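Radka Kovačević
19 mar. 2018

1/ Gente, preciso falar de dobrar camiseta. Sim, um fio inteiro sobre dobrar camiseta, porque passei a vida fazendo tudo errado e agora estou insuportável com o assunto (minha irmã já silenciou o grupo da família).

38 comentários · 112 compartilhamentos

2/ Contexto: viajo muito a trabalho, quase sempre com mala de mão. Na última ida a Terkisville levei 16 peças de roupa e voltei com a mala fechando sem sentar em cima. Dezesseis! Na viagem anterior eu tinha levado bem menos e o zíper abriu no meio do saguão.

3/ Primeira coisa: a cama do hotel é a melhor mesa de dobrar que existe. Grande, na altura certa (pra mim, que sou baixinha, perfeita) e dá pra espalhar tudo. Em casa eu dobrava no colo, vendo série. O resultado era aquele bolinho triste que todo mundo conhece.

4/ Tira o casaco, o carregador e o livro de cima do edredom antes de começar. Abre espaço mesmo!

9 comentários · 27 compartilhamentos

5/ Camiseta de malha: estica com a palma da mão, do meio pra fora. Nada de puxar pelas pontas, que a barra fica ondulada pra sempre. Tenho uma cinza que parece uma alface por causa disso.

6/ As mangas! Ai, as mangas. Eu jogava as duas pra trás de qualquer jeito e depois aparecia um vinco atravessado bem no ombro. Agora abro cada uma pro lado, até a pontinha, e só então começo a dobrar. Leva uns segundos e muda tudo.

7/ Se a camiseta tem estampa no peito, deixo virada pra cima na hora de alisar, pra ver se ficou alguma ruga por baixo das letras. Depois viro de bruços pra dobrar, e a estampa termina do lado de fora do pacotinho. Abro a mala e já sei qual é qual, adoro.

8/ Ponto de partida: gola pro lado dos travesseiros, barra pro pé da cama, manga bem aberta. Preta com FREE! no peito, em cima de edredom branco, não tem como errar o contorno <3

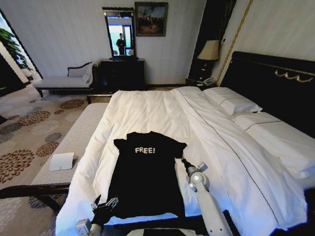
9/ A DOBRA EM SI
Com a camiseta de bruços, uma lateral vem até o meio, com a manga voltando por cima dela. Repete do outro lado. Fica um retângulo comprido. Aí a barra sobe até quase a gola, e dobra mais 2 vezes. Se o pacotinho para em pé sozinho, deu certo. Se tomba, desdobra e alisa de novo, sem drama.

21 comentários · 64 compartilhamentos

10/ Na mala elas vão em pé, lado a lado, feito livro na estante. Aprendi isso numa oficina em Pollby, em julho, e saí de lá querendo dobrar até o guardanapo do café.

11/ Perguntaram de enrolar em vez de dobrar: pra regata e roupa de academia eu enrolo, sim! Pra camiseta de algodão mais grossa prefiro a dobra, que o rolinho ocupa muito canto.

12/ E a malha que amassa só de olhar? Essa vai por último, por cima de tudo, dobrada só ao meio. Chegando no destino, cabide na hora. Quem tiver truque melhor me conta, tô aceitando!

13/ Amanhã testo o mesmo esquema com camisa de botão. Já separei duas vítimas.

17 comentários · 45 compartilhamentos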